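Plerkine Help > Data collection > Rules and good practice

What counts as a valid "put away" episode with hand-held grippers?

asked 05/09/2021, 1,462 views

Hi everybody! I joined a home recording project last month and I'm having a great time with it. We do tidying tasks with hand-held grippers, mostly small things like bracelets and accessories going into or out of a box. Our written rules are one page long and they say "keep the episode clean." That's it!

My team lead takes this to mean the room should be tidy. I read it as being about the motion: one grasp, one release, no fumbling. We've got 40 episodes waiting on a decision and I'd love to get them in.

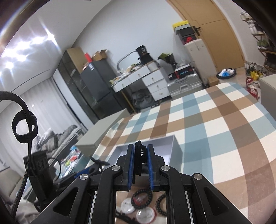 So my questions are: does the background have to be cleared? Is a second try at a grasp allowed if the first one slips? And when two people are working at the same box, who starts and who stops? I looked through the Kamum guide and it only covers tabletops, nothing on soft surfaces like a bed.

Answer 1 (accepted, 7 votes)

Love this question, we argued over the same thing all through February. What we settled on at Mthembu:

Leave the room alone. Homes have shoes and boxes and stuff on the desk, and a policy that only ever saw bare rooms won't be much use in a real one. Do take out anything with a name, an address or a face on it before you start. That one is a hard rule for us and we check it twice.

Retries are fine, and I'd go further and say keep them! Just tag the episode "retry" so whoever trains on it can choose. What we throw out is a bare hand coming in to fix the object halfway through. If you need your fingers, stop, reset, start again.
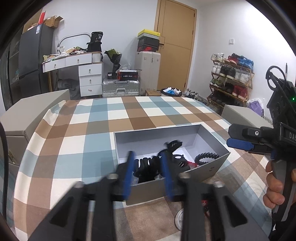 With two operators, agree on the roles out loud before recording. One person is lead and calls start and stop. The other keeps their jaws out of the box until the lead has backed off, and both of you hold still for a moment at the end so the cut is easy. Write down which device was lead, or you will be guessing later (ask me how I know).

On a bed, watch the box. It tips and slides when you push against the wall of it, so come straight down as much as you can. Smooth the cover between episodes only if it has bunched up under the box.

Hendrik Ngcobo

Answer 2 (2 votes)

We just delete anything that looks bad. Never had a complaint.

Comment: please don't do this without a written reason for each one! Two people will have two ideas of "bad."

Answer 3 (0 votes)

Dovberg has a checklist for this, I think it was in the old downloads section. It's for arms bolted to a bench but the part on labels works for hand-held too. Wipe the finger pads between sessions, that helped our grasps a lot.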